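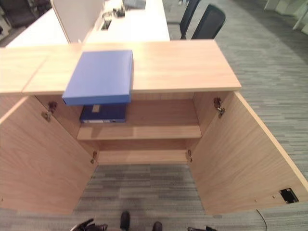

Keep the box files. I mean it. Every spring somebody at work stands up and says we should scan the lot and get rid of the cabinet, and every spring I lose an hour arguing. So here it is in writing, once.

Paper in a box, box on a shelf, doors you can shut. Works. I can find the Tevari lease in less time than it takes my computer to wake up. The scanned copy? Somewhere. Called something like "scan 38 final." Good luck.

My one complaint is with people, not boxes. Files get left on top of the cabinet. Put it down for a second, phone rings, gone for the week. The top is not a shelf! If you had it open to get the thing out, you can put the thing back.

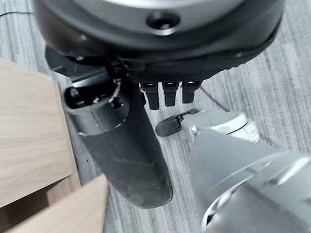
Narendra Tyagi
February 24, 2021

And lay them flat if there's room. I know, I know - upright looks neater, like a proper library. But a half full box stood on end slumps, and then every page has a curl in it. Flat, label facing out. Two colors is plenty, blue for live and navy for closed is how I do it at home. My old boss at Tromomell had a system with 50 colored stickers and a key taped inside the door. No one ever read teh key.

Leave some shelf bare too. Drives tidy people crazy, an empty bit of shelf. They want a plant there. Leave it. A full cabinet is how the pile on top gets started in the first place.

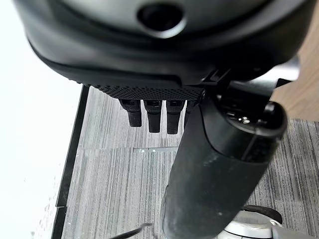
What I'd throw out

Plenty. Manuals for things we dont own. Nearly 200 pages of Bhatt invoices, all paid, all ancient. Anything labeled "misc." Do that in April, one afternoon, doors wide open, and then shut them.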